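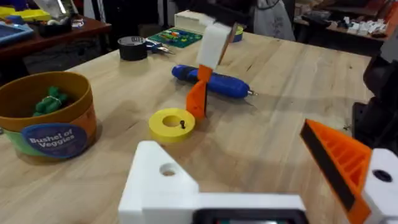
*Wrist view, yellow ring task*

**How messy should the table be when I record demos?**

I'm teaching a two-arm setup to pick up a yellow ring and hand it from one gripper to the other. I've got 300 demos so far, and I leave plenty of stuff out on the table (screwdriver, pliers, tape, that Bushel of Veggies tub) so the policy doesn't fall apart the minute somebody sets a tool down. But my success rate is lousy! Should I clear everything off and start over, or keep going like this?

*posted by pluredska*

---

**Skirham**

Don't start over! I did my first batch on a bare table and it was great until I left a roll of tape out, and then the arm kept going for the tape. Keep the clutter, but move it. If the screwdriver sits in one spot for all 300, the model will happily use it as a landmark.

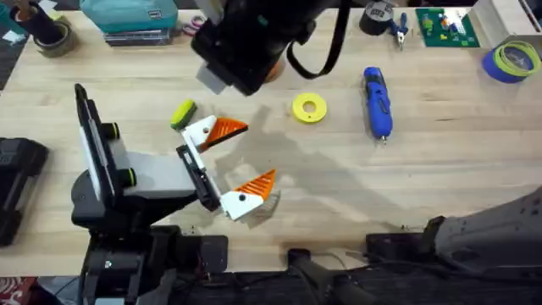 What helped me was shuffling everything every four episodes, ring included. Turn the ring, slide it closer to one arm, park it right up against a tool now and then. I also start with the grippers in different poses, which felt like a pain for an evening and then I stopped noticing. I ended up with 604 episodes and tossed the ones where I fumbled the handoff and sort of yanked it.

Also check your wrist view. If the other finger hides the ring at the moment you grab, you'll want a second camera in the training data.

---

**prarnia**

more data. I was stuck at 300 too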